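1 Jan 2021

Every January somebody tells me to own less tableware, and every January I read the article to the end and wonder who these people eat with. The latest one, from a shop called Mestum, says one plate per person and one mug, full stop. It also sells the plate. Forty-five dollars.

I tried it anyway, with the orange ones, a smaller and a larger, on the white table. 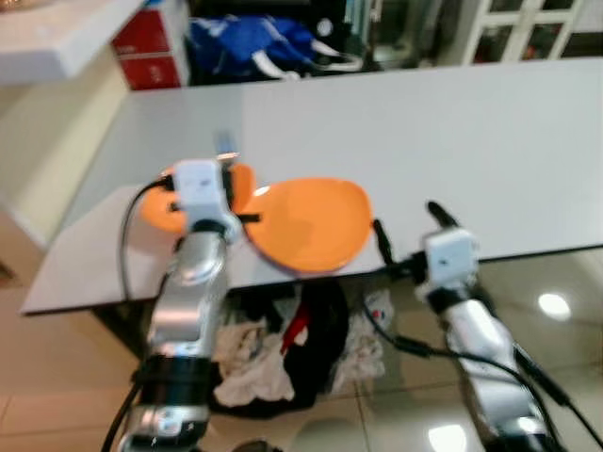
A reader who signs as Tautahi wrote in that two sizes is already cheating, and that a bowl does the work of both. Maybe for soup. I'd like to see toast in it.

My doubts are more about the small stuff. Plates are easy to count and easy to give away. Spoons aren't, and a light blue mug always seems to want one nearby.

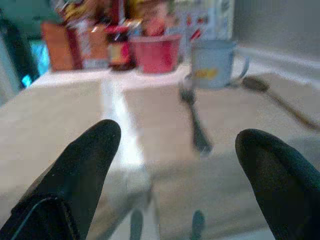
So the spoons stay, and I'll look at the mugs again in March.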